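From: Maribel Correa
To: bread-and-starters list
Date: 13th May
Subject: Re: Rye starter gone sluggish

Hryhorii Yurchenko wrote:

> Mine has been going since November and it used to double by lunch.
> Now it barely gets halfway up the jar by supper. Same flour, same
> water, same spot on the counter. Do I toss it and beg Inna for a
> piece of hers, or is there something I can try first?

Oh please don't toss it! I had the exact same slump with mine last year and I was this close to scraping it into the trash, and it came back so strong that it pushed the lid off (I was cleaning that shelf for days).

What I did was go down to a tiny bit of old starter at each feeding, like a teaspoon, with a big heap of fresh whole rye and enough water to make it a thick paste. Thick, thick, thick. I'd been keeping mine way too runny, and it was getting sour and hungry long before I got around to feeding it. Give it two feedings a day and don't bake with it until it's smelling fruity again. Mine took most of a week and I grumbled the whole time.

Also, are you sure it's the same flour? I know the bag says so, but I bought the Trallero rye for years and then one bag was so much finer than the last that my loaves came out like bricks. I wrote to the store and got a very polite answer that told me nothing. I've switched to the stuff Solomiia gets from the little mill out past her sister's place, and I'm never going back.

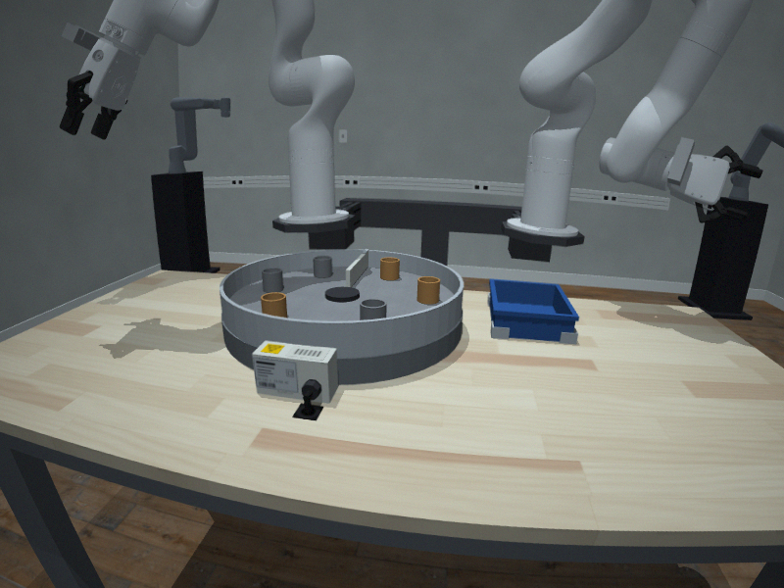 One more thing, and Brock is going to argue with me on this one. I don't think a starter needs to go in the fridge if you bake as much as Hryhorii does. Brock keeps his in there for weeks and swears by it, fine, but mine sulks every single time it's been cold, and then I'm stuck coaxing it along when all I want is a loaf for the weekend. If you do chill it, feed it first and let it sit out for an hour or so before it goes in.

Inna, if he does end up needing a piece of yours, could you set one aside for me too? I'd love to have a dried backup in the cupboard, and I used up my last envelope of flakes on my nephew, who let it die behind the toaster.

Hryhorii, let us know how it's smelling by the weekend!

Maribel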